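Zukmont releases Flumach 11 with new clock alignment for hand-held gripper recordings

Zukmont has released version 11 of Flumach, its software for turning recordings made with hand-held grippers into training data for robot arms. The update changes how the program lines up head camera video with the position and finger opening of each gripper.

In earlier versions, the two streams were matched once, at the start of a recording. On long sessions the clocks drifted apart, and a grasp could appear in the gripper data before the fingers reached the object on video. Flumach 11 checks the match every 500 frames and corrects it as it goes.

"We were throwing away good takes over a few frames of delay," said Eylül Avcı, who leads the perception team at Zukmont. "The person did the task fine. The file was wrong."

The company tested the release on 379 recordings of simple tabletop tasks, such as picking fruit up from a plate. The old version rejected almost a third of them. Avcı said the new one rejected 11, most of them because a marker was out of view for too long.
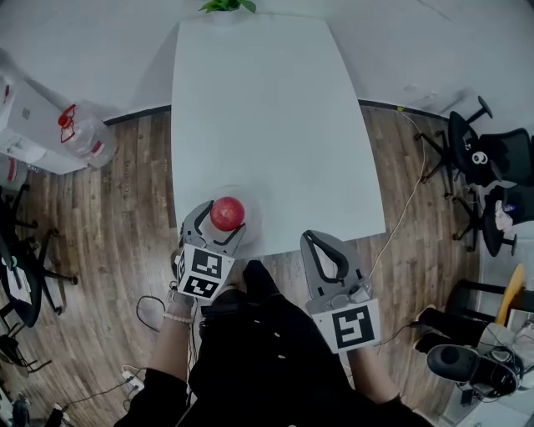
Marker tracking and file format

Gripper position is still worked out from the printed black-and-white markers on each device. The new version tracks the left and right grippers separately, so losing sight of one no longer stops the other – a common complaint from users who record with both hands. Short gaps are filled in and flagged in the output, and users can choose to leave them blank.

The file format has also changed. Recordings from older versions will open, but must be converted before they can be used with Liloneck, the company's motion planner. A command line converter is included.

Yalçınkaya, which uses Flumach to prepare data for its packing arms, has been running a test build since January. The release is free for current license holders. A fix for slow exports on older laptops is planned for the next update.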